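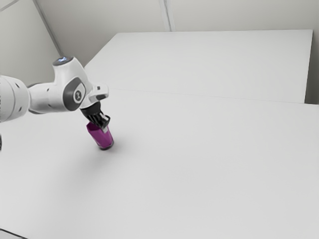
A simulated arm holds the magenta test cup just over the tabletop in Stanico's virtual comparison room.

ILTBRIDGE, September 2, 2020 – Stanico is very happy to share that Dorkano, its simulated test room for comparing robot grippers and controllers, is now open to outside teams who would like to try their settings before they go anywhere near real hardware.

The idea goes back to February, when Catrin Samuel and her small group were asked by the packaging company Gough to help choose between 2 gripper controllers, and found themselves wishing (as we suspect many of our readers have!) for a plain, quiet place where each could be given the very same job. The first study covered 290 grasp attempts per controller, all of them on a faceted cup, and the full logs are available on request.
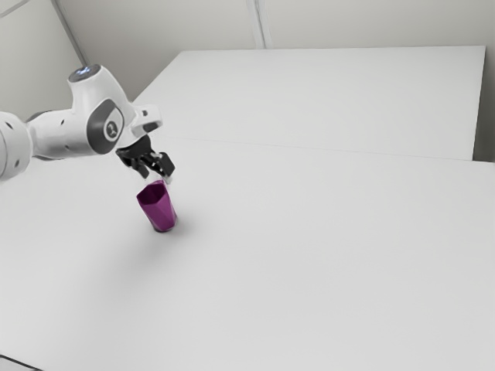
"A cup with flat sides is a fussier thing to pick up than you might think, and a small change in how the fingers come down to the rim can change the whole grasp," said Samuel, who leads testing at Stanico. "We wanted people to be able to stop, look at that moment and try it again with a different closing speed."

Teams can bring their own controller or start from one of the 3 supplied with Dorkano. Some 80 places are open in the first round, and Liya Tufa and her colleagues will gladly help newcomers get their first comparison running. Results from simulation should still be checked on a physical arm, and the user guide has a long chapter on doing so.

Press contact: Bijan Alipour, Stanico, Iltbridge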